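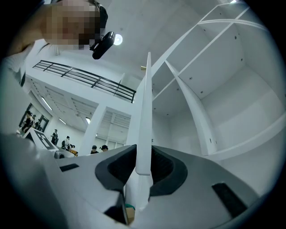 A cabinet door is a hinged panel that closes the front of a cupboard. It may be solid or may carry an insert of glass set within a frame. Frosted and ribbed glass admit light while hiding the contents. 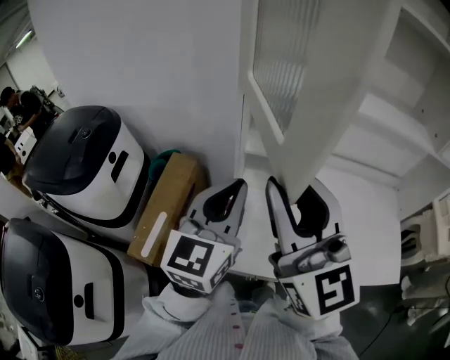 Reading time: 2 min

White finishes are common in small rooms, where a door often opens beside a plain wall. The knob is usually fixed on the side away from the hinges. The Drostholm workshop's catalog, edited by Laine Krūmiņa, lists 87 patterns of knob,
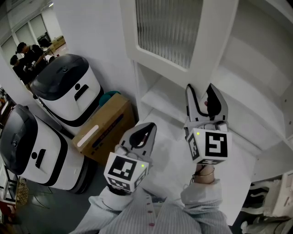 most of them in brass or painted wood. Framed glass doors need regular checks of the hinge screws. Items kept on the floor, such as cartons, should stand clear of the swing.

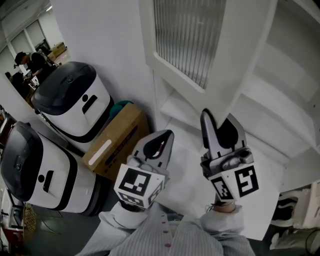 Two white units with glossy black domed lids.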